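Skip to content
Home | About | Programs | Newsroom | Contact

This site uses cookies to remember your settings. By continuing to browse, you accept our use of cookies.

Newsroom
July
By the Bogale Press Office

Bogale Sets Equipment Plan for Tabletop Robot Arms at Its Rellier Training Center

RELLIER – Bogale, the regional training institute for light assembly and packaging trades, today announced a purchasing plan for small robot arms at its Rellier center. The plan provides for the purchase of 12 tabletop arms over two budget years, together with spare motors, cables, cameras and replacement work surfaces. It is the first time the institute has set aside a separate budget line for desktop automation.

Under the plan, five arms will be bought in the first year and seven in the second. The split allows instructors to report on maintenance needs before the larger order is placed. Bids will be accepted from suppliers of both finished units and kits, provided that every structural part can be printed or replaced on site.

The specification was drawn up after bench work with arms of the type under consideration, in which everyday household objects are placed on a board within reach of the gripper. Trainees will be taught to set up such a bench, route its cables and keep a log of worn parts. 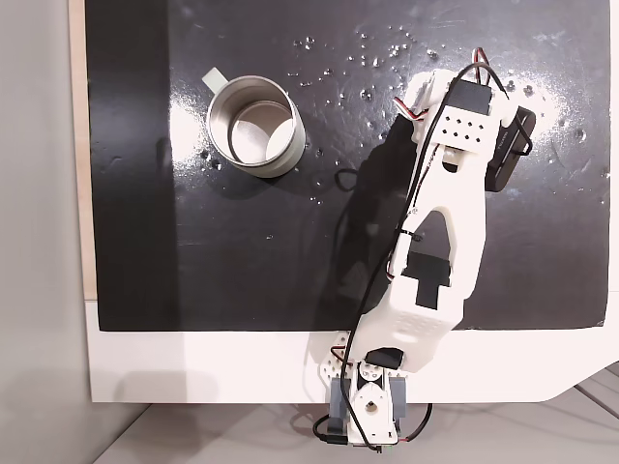 Yeshi Gashaw told the board that the price of the arm had taken up too much of the discussion, and that the institute should be asking what a bench costs to keep running through a full school year. A servo motor that fails in the middle of a term, Gashaw said, idles the bench and everyone assigned to it, and a spare in the drawer is the cheapest insurance available.

The board accepted the point. Of the total equipment line, 70 percent is reserved for the arms and their controllers. A further 15 percent is set aside for spare servos, wiring and gripper parts, and the remaining 15 percent covers cameras, lighting, boards and backdrops. Funds in the spare parts category may not be moved to other uses without written approval from the institute's finance office.

Suppliers will be asked to quote on the following terms:

Individual prices for each motor, bracket and cable set, held for the length of the contract.

Delivery of replacement motors within five working days.

Printable files for all plastic parts, with the right to modify them for teaching purposes.

A written statement of which camera mounts fit the wrist of the arm without changes to the gripper.

The institute has also reviewed the cost of work surfaces. Dark, glossy boards show reflections and surface marks that a camera may pick up, and the specification therefore asks for quotes on both matte and glossy finishes. Boards are to be priced as consumables and replaced on a regular schedule. Cleaning supplies will be charged to the same line.

Objects used in the exercises are to be inexpensive and easy to find in local stores. The list prepared for the first year includes mugs with and without lids, short cylinders, small boxes and soft items of varied shape. No supplier will be asked to furnish them. 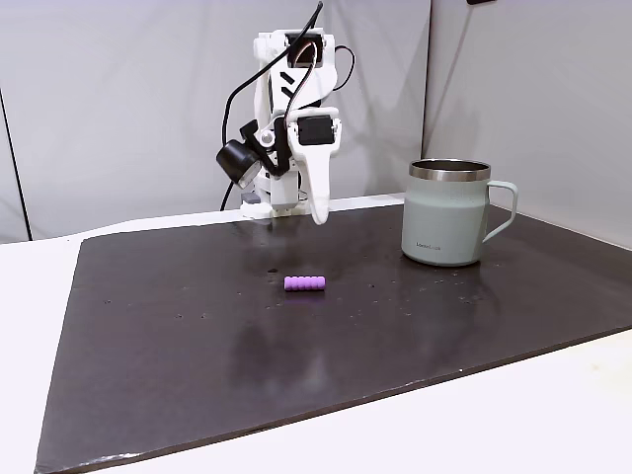

Robot arm with a wrist camera at a board set with a green mug and a small purple ridged object.

Two firms, Prellovia and Bustik, have asked to receive the bid documents. The request is open to all qualified suppliers, and inclusion on the mailing list carries no preference. Bids will be scored on total cost over the service period, availability of parts and quality of documentation. Purchase price alone will not decide the award.

The Rellier center will prepare its benches before the first delivery. Planned work includes additional power outlets, fixed clamps for the arm bases and a storage cabinet for spare parts. These costs are carried in the building budget and do not reduce the sum available for equipment.

Instructors will submit a maintenance report at the end of the first year, listing each part replaced and the hours of bench time lost. The board will use the report to confirm or revise the second order.

Bid documents may be requested in writing from the Bogale purchasing office in Rellier. Questions from suppliers will be answered in a single notice sent to all parties on the mailing list.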